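Home > Features > Interviews

Print this article | E-mail to a friend

Counting what is still in force: an interview with Svenja Egger

Svenja Egger has managed the patent portfolio at Trurbridge for six years. When she took over, the register listed 679 active patents and applications in motion control and tooling. The first thing she did was check whether that figure was right.

"It was wrong in both directions," she says. "We had lapsed patents marked as live, and we had live ones that came over with the Danzer purchase and were never recorded in our name. The assignment documents existed. They were in a folder."

An unrecorded assignment does not usually void the transfer between the parties, but it can leave the new owner exposed to a later buyer and complicate any attempt to enforce. Egger's team found 74 patents in this position and filed the missing paperwork over one winter.

The harder work was deciding what to keep. In the United States, maintenance fees on a utility patent fall due three times after grant, and each is larger than the last. Trurbridge had been paying them by default.

"A renewal is a purchase," Egger says. "You are buying several more years of a right to exclude. If you would not buy it from a stranger at that price, you should ask why you are buying it from yourself."

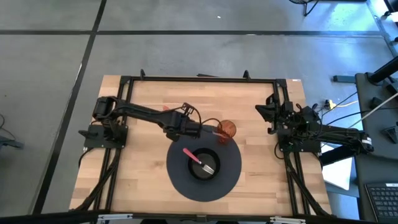
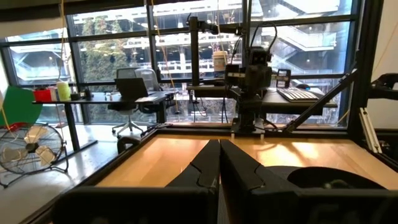 Each family is now reviewed ahead of its fee window by an engineer, a product manager and outside counsel. They score it on current use, likely use by others, and how easily infringement could be detected. The last item removes more patents than the other two. Claims to an internal calibration method may be valid and still be very hard to police.

Dropped patents are first offered for sale. Egger describes the results as modest. One group of 10 went to Arnow, a broker, which later placed them with an operating company. Other lots drew no bids, and those patents were allowed to expire.

She is cautious about software that ranks patents automatically. Trurbridge tested a tool from Fistcombe on a sample of up to 3,000 published documents, including competitors' filings.

"It was good at sorting by citation count, and we could do that already," she says. "It gave high marks to two patents with claims so narrow that our own product fell outside them. You still have to read claim one."

The next review round starts in September. Egger expects it to focus on continuation applications, where pending claims can still be amended and the cost of waiting is lower.

Print this article | E-mail to a friend

We use cookies to measure traffic and remember your settings. By continuing to use this site you accept our cookie policy.

Related items
Recording an assignment: common errors in the cover sheet
When to file a continuation
Terminal disclaimers and split ownership
Reading a patent broker's term sheet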